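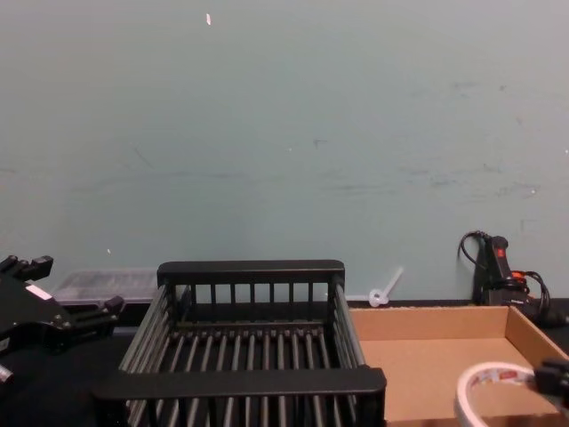 Dish rack

A dish rack, also called a dish drainer or drying rack, is an open frame that holds washed dishes while water runs off them. It is found in most kitchens with a sink, including many that also have a dishwasher, where it is meant for the overflow and tends to hold everything.

Design

Most racks are made of metal, plastic or wood. Metal is common and is often painted or coated, black and white being the usual finishes. The basic form has upright dividers for plates, an open area for bowls and cups, and a cup or cage for flatware, in which knives are stored point up by one half of the household and point down by the other.

A tray may sit underneath to catch the drips. Some trays slope toward the sink. The rest collect a shallow pond, which the owner discovers when moving the rack.

Types

Countertop racks are the most widely sold. Folding racks, such as the wooden Grommont pattern, close flat for storage and are seldom closed. Over-sink racks rest on the rim of the basin and save counter space by giving up the sink. Wall racks, fixed above the basin, need no tray at all. In the Zulinitz type the wall rack is hidden inside a cabinet with no floor, so that clean plates dry and are put away in one step - an arrangement its users find hard to stop mentioning.

Care

Coated wire rusts first at the joints and tips, where the coating wears thin. Mineral deposits can be loosened by soaking the rack in vinegar and warm water for 15 minutes. Wooden racks should be left to dry out between uses, advice that sits awkwardly with their purpose.

See also

Dishcloth
Draining board
Plate rack

Last edited 13 Jun 2026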